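The new arms in the tray room: your questions, my answers

I'm Ott Kļaviņa, I run the dish room at the Wendent canteen, and I've been asked the same things in the hallway so often that I finally typed it all up.
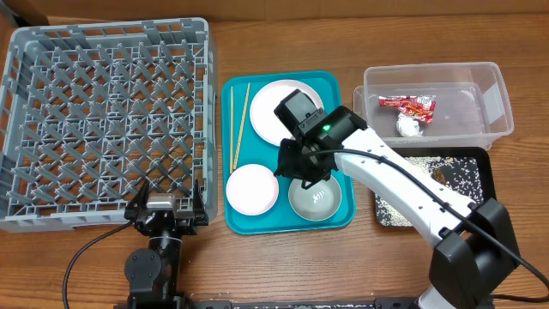
One tray, two arms: chopsticks, plates and bowl still on the teal tray, rack waiting on the left.

So what do they do, exactly?

They clear trays. Dishes are meant to go in the gray rack, wrappers and napkins in the clear bin, leftover rice in the black tray. It's the job we all did standing at the drop-off window with our sleeves rolled up, only one tray at a time and a whole lot slower (for now!).

How slow is slow?

We put 278 trays through the practice table in the first stretch. On a good lunch, two of us at the window get through that many before the coffee's cold, so please don't picture a factory line. The crew from Trutetti who set it up keep telling me speed comes later. I'm holding them to it.

Is anybody losing their job?

No, and I asked for that in writing before I agreed to any of this. There were two of us on the window at every lunch and there still are. What changes is that one person gets to step away and load the machine or help on the line when it's quiet. If that ever stops being true I'll be the first one making noise about it.

Do my hours change?

Not this season. The schedule on the board by the lockers is the real one. If you heard something different from somebody at the Stostosberg site, they have their own setup and their own arguments.

I've never worked near a robot. What do I need to know?

The training is 66 minutes long, don't ask me why it isn't an hour. Hậu Huỳnh teaches it and she's great -- she did the window for years, so she knows what a bad tray looks like. You'll learn the stop button, where to stand, and how to hand over a tray. Keep your hands off the table while the arms are on. That one isn't up for debate.

What kinds of things give them trouble?

Chopsticks, mostly. They roll, they're thin, and people leave them at every angle you can think of. Small bowls sitting right up against a plate are a pain too. And rice! Rice gets everywhere, same as it always did with us, so keep the little brush handy.

Can customers make it easier?

A bit. We'd love it if folks didn't stuff napkins into their bowls. Trình, the noodle counter next door, has started asking people to lay their chopsticks flat on the tray, and I'm thinking about stealing that.

Do you like working with it?

Most days, yeah. My wrists are happier. I do miss the chatter at the window a little when I'm off minding the table, and I've said so to the managers. I also don't love wiping down two arms at closing on top of everything else, so we're still working out whose job that is.

Who do I complain to?

Me first. If it's about safety, hit stop, then come find me or Hậu. Notes in the box by the time clock get read too, including the rude ones.

14 shares | 6 comments

Wendent Canteen, dish room. Questions? Ask Ott at the drop-off window. © 2025 Wendent. Back to top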